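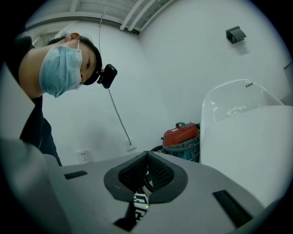 Home | Interviews | Tooling | Archive | About

Replay first, argue later: a planning lead on the software behind Clikanberg

Apr 14, 2020 – 6 min read

The call starts late. Her build is broken, she wants to see it go green before we talk, and it doesn't, so we talk anyway. She runs the planning and tooling side at Polum, a small shop that writes control software for arms and grippers. She asked me to leave her name off. Fine by me.

What she works on is called Clikanberg. It sits between the part that sees and the part that moves. Takes in demonstrations, takes in camera poses, spits out trajectories an arm can follow without hitting itself. That's the short version. The long version took most of the call.

"People ask me what the planner does and I say it says no," she tells me. "Somebody hands it a path that a human wrist did without thinking. The arm can't do it. So the planner has to say no, and then say no in a useful way."

Useful how?

"With a reason code. We had a version where it just returned empty. Empty list. You'd get that at the end of a long run and you'd have no clue if it was a joint limit or a bad pose or if the file was just missing." She says they have 15 reason codes now and she'd like to have less. Two of them mean the same thing and always did, they were written by different people in different months.

The demonstrations come from hand-held grippers with a camera on them. A fisheye, wide as they can get. I asked if the wide lens was a pain.

"It's a pain up front. Calibration is the pain. Straight pipes come out like bananas, and if your model of the lens is a little off then your pose is a little off, and it gets worse toward the rim." But she wouldn't go narrower. "Tracking wants stuff to hold on to. A white wall gives you zero. Give me a corner, a cable, an outlet, a vacuum cleaner, I don't care. Clutter is good. My localizer loves a messy room."

They keep a small printed tag by the jaws too. That part is mostly for reading how far open the fingers are, and she gets a bit heated on it. The tag reader was the first thing she wrote at Polum. It was supposed to last till May of that year. Its still in there.

"It's not even bad code. It's just old and everybody is scared of it. I'm scared of it and I wrote it."

We get onto timing. This is the bit she really wanted to talk about, I think, she'd sent me a page of notes ahead. If there's a second camera on the operator's head, then you have two clocks. Clocks drift. Early on they lined the streams up at the start of a session and trusted them after that.

"Bad idea. By the end you'd have the hand closing before the head camera saw it close. The model learns that, by the way. It learns to grab early. We spent weeks tuning the controller for a problem that was in the timestamps."

So what changed?

"We stopped trusting the start. Now we line up at both ends and in the middle, and if the three don't agree the session gets flagged. You can look at it, you can fix it, you can't train on it until somebody signs." In the first batch they ran it on, 38 sessions got flagged. She'd been hoping for none. She went through them herself with a pot of coffee and the replay tool.

The replay tool is called Liswood and she's prouder of it than the planner. It's plain. A window with the video, a window with the planned arm, a slider. Drag the slider, both move. That's it, more or less – there's a key to jump to the next spot where planner and human disagree by more than some amount you set.

"I use that key all day. Whoever wants to fight about a failure, I say replay first. Nine times out of ten there's no fight after."

And the tenth?

"Then it's perception's fault." She laughs. Then says don't print that, then says okay print it.

On the control side she's more careful. The arm controller isn't hers, it comes from Fashola, the partner firm that does the hardware, and the seam between the two has been rough. Clikanberg sends waypoints in chunks. The controller wants them smooth. For a while each side was smoothing, each without telling the other.

"Double smoothing. So the arm was very graceful and always late. It looked great in a demo. You'd ask it to go around the rim of a thing and it would cut straight across, beautifully." The fix was to delete 12 lines on her side. Finding out which ones took much longer than that.

Chunk size is still open. Longer chunks, the motion looks better but the arm is acting on old news. Shorter chunks and it twitches at every seam. They've tried chunks of up to 24 steps and she isn't happy with the long ones. She isn't happy with the short ones either. Right now it's a setting per task, and she calls that giving up politely.

I asked about simulation, since everyone does. She uses it for the planner, for collisions, for making sure a change didn't break reach. Not for contact. "Cloth, bags, hoses, anything that flops. I'd rather have a real take from a real hand. Sim tells me the hose is fine. The hose is never fine."

What would she tell someone starting on this kind of stack? Long pause. Somebody's build finishes in the background, not hers.

"Log the thing you threw away. Every filter, every dropped pose, every rejected path. We log what we keep, everybody does. Then six months later you want to know why the arm never reaches left and its because a filter ate all the left reaches." She says they found precisely that one, in a filter that was meant to drop blurry poses. Left reaches were quicker. Quicker meant blurrier. Gone.

Next up is moving the session check onto the recording laptop, so a bad take gets caught while the operator is still standing there with the gripper in hand. It half works. The pose check is fast enough, the timing check isn't, and she doesn't want to ship one without the other because people will see a green mark and beleive it.

Then her build goes red again and she has to go.

Contact | © 2020 | Back to top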